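Section 4: Laying the Troto Rubber Floor Mat in Your Garage or Workshop

I wrote this section after putting down my own mat in June, so you're getting the order I wish I'd followed the first time (I did it twice, don't ask). Read it all the way through before you cut anything. You'll need the mat roll, the Pryor edge strip, a tub of Korker adhesive, a sharp knife with spare blades, a long straightedge and a stiff broom.

Before you start

1. Unroll the mat and leave it flat overnight. I know, you want to get going! But the rubber has been wound tight since it left the warehouse and the ends will fight you. If a corner still curls in the morning, roll it backward on itself and set something heavy on it for another hour or two.

2. Clean the slab. Sweep, then mop with plain warm water and a squirt of dish soap, then rinse. Oil spots need a proper degreaser from the auto store. Don't use anything with wax in it, the Korker won't stick to wax and you'll be peeling up a lovely clean sheet of nothing.

3. Check for damp. Tape a square of clear plastic to the slab, all four sides, and leave it for a day. If there are beads of water underneath when you lift it, stop and sort that out first.

4. Go over the whole slab on your hands and knees with a work light held low. Grit shows up as tiny shadows. A dark, mottled surface hides an awful lot when the light comes from straight overhead, so move the light as you go.
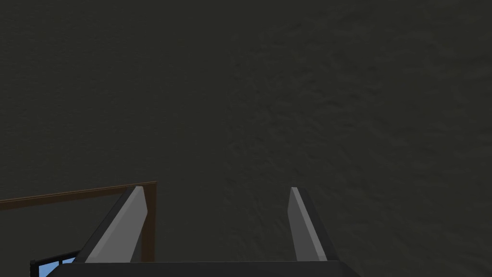 Measuring and cutting

5. Measure the room in three places, not one. My garage is 173 inches wide at the door and noticeably less at the back, and I only found that out with the mat jammed against the water heater. Write down the biggest number and cut to that, then trim.

6. Mark your cut on the underside with chalk. Score it lightly first, then bend the mat open along the line and run the knife through again. Two or three easy passes beat one hard one. Change the blade as soon as it drags.

CAUTION: Cut away from your body and keep your other hand behind the blade. Put a scrap of plywood under the mat so you don't gouge the slab.

7. Dry-lay everything before you open the adhesive. Leave a gap of 8 millimeters along each wall – rubber grows a bit in summer. The Pryor strip covers the gap, so nobody will see it.

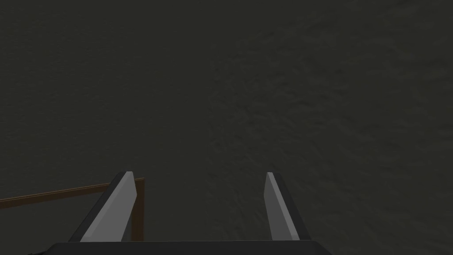 Figure 4: Dark gray surface with a mottled texture.

Gluing down

8. Fold back half the mat. Spread the Korker thin with the notched side of the trowel, working from the middle of the room toward the wall. Wait until it feels tacky (mine took 47 minutes in a cool garage, yours may go quicker), then lower the mat back down slowly and press outward with the broom. Now do the other half.

9. Walk the seams. Small shuffling steps, flat shoes, back and forth. If a bubble comes up, push it toward the nearest edge with your heel.

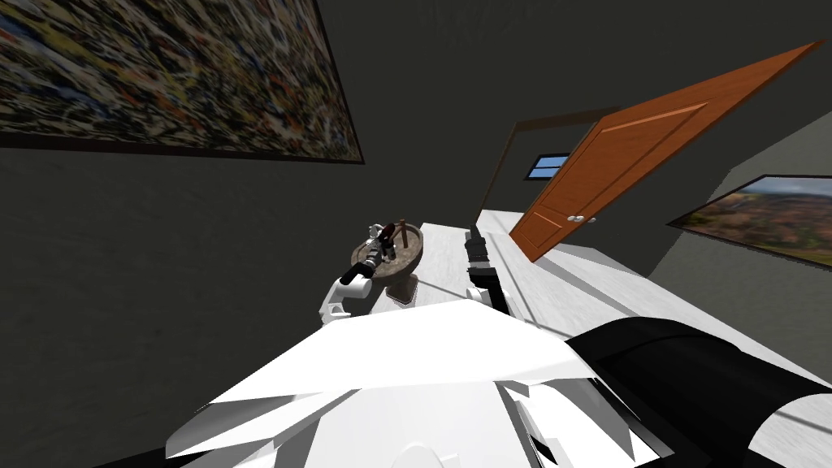

Give it a full day before you put anything heavy on it, and longer for a car. I moved my workbench back too early and there's a dent by the window that I look at every single time I go out there. If you do get a dent, a hair dryer on low and a bit of patience will bring most of it back up.

10. Fit the Pryor strip last. Press the long lip under the mat edge, then tap the top down with a rubber mallet. Corners need a 45-degree cut, and I'd practice on the offcut first.

NOTE: Keep the leftover pieces. They make good pads for under a washer, and you'll want a matching patch someday. The Tromus care sheet for washing and stain removal is in Section 5.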